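Search this site Enter keywords Go

Workshop notebook – tabletop finish, second round

December 15, 2022

3 min read

Back on the tabletop today and I am so happy with how it's going! For anyone picking this up cold: this is the top for the Vikstead job, the pale one, and I've been trying to get a finish on it that doesn't turn it yellow. The first round (see the Khalaf notes) went the color of weak tea in a week and I sanded the lot off.

What I did this time: scraped the old residue, sanded through to 220, wiped down with a barely damp cloth to raise the grain, left it overnight, then a very light pass by hand. After that, two thin coats of the Westberg water-based matte, 6 hours apart. I used 35 ml per coat, measured in the little syringe. Last time I poured from the can and guessed, and I paid for it with a ridge along one side.

Between coats I only rubbed it back with the 600 paper, and only where I felt nibs. It hardly needs anything. Going with the grain matters more than usual on this one, the lines are so long and close together that any cross scratch would shout at you.

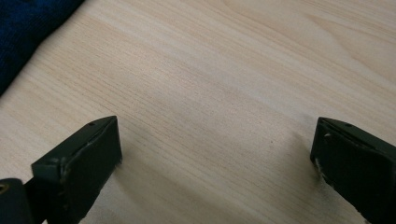
The color has stayed where I wanted it, cream and soft tan with none of that orange. And the sheen! It's matte until you get your head down low, and then there's a faint glow across the middle and the curved figure comes up in those wide shallow arcs. I keep walking past just to look at it. I tried the same finish on an offcut of the Brititz board and it came out flat and a bit chalky, so a fair part of this is the table doing the work.

Things to sort out:

Cloths. The navy one is kind to the surface but I want to know it won't leave lint on a fresh coat. Test on scrap first. White cotton for wiping on finish until then, please.

Third coat or not? Csaba Hegyi says leave it at two and I'm inclined to agree, but a tabletop gets mugs put on it. Plan is to do a third on half of the offcut, stand a hot mug on each half and see.

Underside has had one coat only. It needs the second before the weekend or the top may start to cup.

Lamp. Daylight shows the streaks better than the bench lamp does. Do the final check in the morning by the window.

Job number for the time sheet is 2,581, I keep forgetting it.

Left to do tomorrow: underside, offcut test, and write the syringe amounts on the lid of the can so I don't have to look them up in here again.

Comments

planeshavings: Did you thin the first coat at all? Mine drags terribly when the shop is cold.

Csaba Hegyi: Two coats. I'm standing by it. Nice job on the sanding though.

mel_in_the_shed: Please post the mug test! I've got a pale top waiting and I've been too scared to start.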